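Mein neuer Schreibtisch im Büro, kleiner Thread über das Aufräumen. 1/9 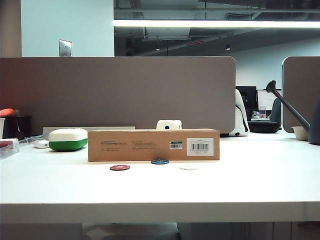

Stand heute Mittag: Karton, Pokerchips, großer Würfel.

2/9
Ich arbeite seit August bei Zoralden und habe einen Platz mit grauer Trennwand bekommen. Der Tisch ist weiß und ziemlich breit. Ich habe mich sehr gefreut, weil ich zu Hause nur am Küchentisch saß.

3/9
Leider sammelt sich auf einer freien Fläche alles an. In der Mitte liegt jetzt ein langer brauner Karton mit zwei Barcode-Aufklebern. Darin war die Lampe von Kedusetti. Die Lampe hängt schon zu Hause, der Karton ist immer noch hier.

4/9
Soll man Kartons aufheben? In meiner Familie sagt man ja, mindestens 2 Jahre, wegen der Garantie. Meine Kollegen sagen, der Kassenzettel genügt. Ich bin noch nicht sicher, wer Recht hat.

5/9
Die drei Chips gehören zu unserem Spieleabend in der Abteilung. Rot, blau und weiß. Den weißen sehe ich auf dem weißen Tisch fast nicht, ich habe ihn schon einmal eine halbe Stunde gesucht.

6/9
Wir spielen nicht um Geld. Wer am Ende die meisten Chips hat, darf den Ort für das nächste Mittagessen wählen. Letztes Mal sind wir deshalb bis nach Sanstead gefahren, und die Suppe war leider kalt.

7/9
Links steht noch die Dose in Weiß und Grün. Sie darf bleiben, die Farbe gefällt mir. Für den Rest habe ich mir bei Laaksonen eine Schublade zum Unterschrauben angesehen, 60 cm breit. Hat jemand so etwas an einem Bürotisch montiert? Darf man da überhaupt bohren, oder gibt es welche zum Klemmen?

8/9
Mein Plan bis Freitag: Der Karton kommt in den Keller, die Chips kommen zurück in den Koffer zu den anderen, und links an der Wand wird endlich sortiert. Dort liegt inzwischen so viel, dass ich es nur noch von einer Ecke in die andere schiebe.

9/9
Den Würfel lasse ich hinten an der Trennwand stehen. Er braucht viel Platz, das weiß ich. Über Tipps für kleine Ordnungsboxen freue ich mich, am liebsten welche mit Deckel. Danke fürs Lesen!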